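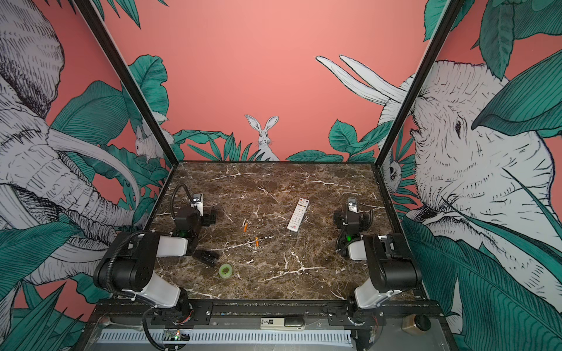
4. Colocación del papel pintado mural

Antes de empezar, prepárese un café y lea esta sección entera, que con el papel Cimitari las prisas salen caras. Los paños van numerados al dorso, y conviene extenderlos en el suelo en su orden (¡hay quien descubre el cambio con medio elefante ya pegado!).

4.1. Limpie la pared y aplique una mano de imprimación Prostetti. Déjela secar 5 horas.

4.2. Trace con la plomada una vertical a 31 cm del rincón. Será su guía para el primer paño, así que tómese su tiempo.
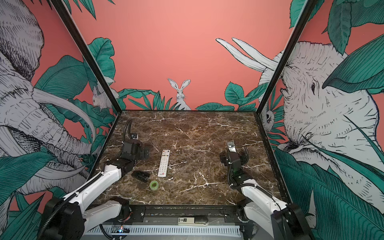

Fig. 11. Mural de selva, con el conejo centrado en la pared del fondo.

4.3. Extienda la cola en la pared, nunca en el papel, y coloque el paño de arriba abajo, alisando desde el centro hacia los lados.

Nota: en las zonas de color liso las juntas se notan más que entre las hojas. Pase el rodillo con mano ligera y retire enseguida la cola sobrante con una esponja húmeda.

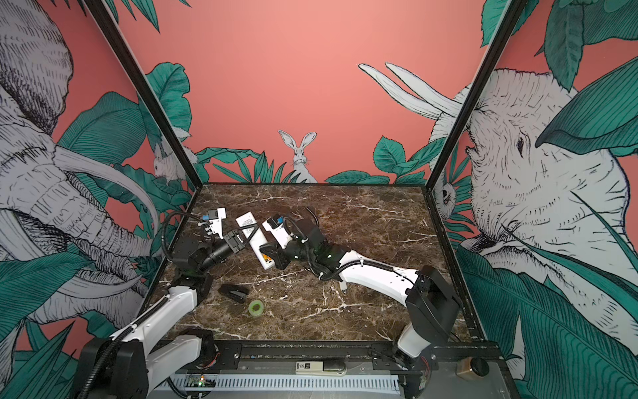 4.4. En los rincones, deje que el papel doble un par de centímetros sobre la pared contigua y monte encima el paño siguiente, buscando que el dibujo case a la altura de los ojos.

Precaución: corte la corriente antes de trabajar cerca de enchufes.

4.5. Recorte el sobrante con cuchilla nueva y guarde los retales, que siempre acaban haciendo falta.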